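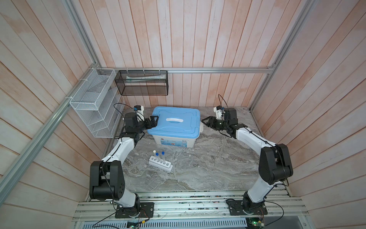 Bromby First Aid Club – Members' Forum – Kit and Storage

We use cookies to keep you logged in. Accept / Manage settings

Lidded box for the first aid bits, or leave it all in baskets?
Posted in November by Tsion Wako

I've been sorting the small kit and want to settle on one way of storing it before the Cliltport weekend. At the moment my vote is for the plastic box with the light blue lid. It wipes clean and the latches hold. Tubes of cream and flat packets can stay in the mesh basket on the rail, where people can see them.

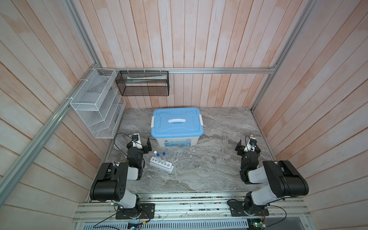
The test tubes are the awkward part. They want to stand up, so they need the foam rack, and the rack takes up a lot of floor in a box. I'd put it in first and pack round it. The spare box from Vestent cost us 545 with the shelving, so I'd like it used.

marshgate
Disagree. A lid means things get dropped on top of it and then no one opens it. We lost 3 packs of dressings that way, all out of date when they were found. Keep the baskets.

Tsion Wako
Those were in the cupboard, not a box. Baskets are fine for light things. I wouldn't put anything sharp in mesh, the points go through.
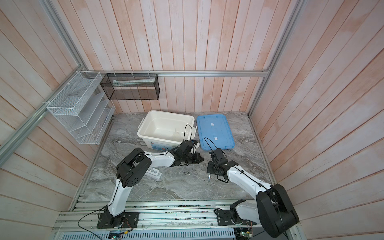 Beyene reckons the lid should come off for the whole session and only go back on for the van. I'd go along with that. Saves messing with the latches every five minutes.

kettle_on
What about the scissors? Last time they were under some 300 plasters.

Tsion Wako
Scissors go in last, closed, rings towards the handle end so you can lift them out without feeling about for the blades.

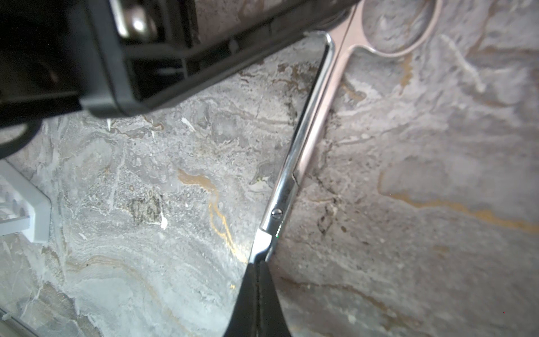 I'd also like a cap on the tips if we can find one that stays on. A bit of tubing would do.

marshgate
Fine for scissors. Still not having the dressings in there.

Last updated: 16:20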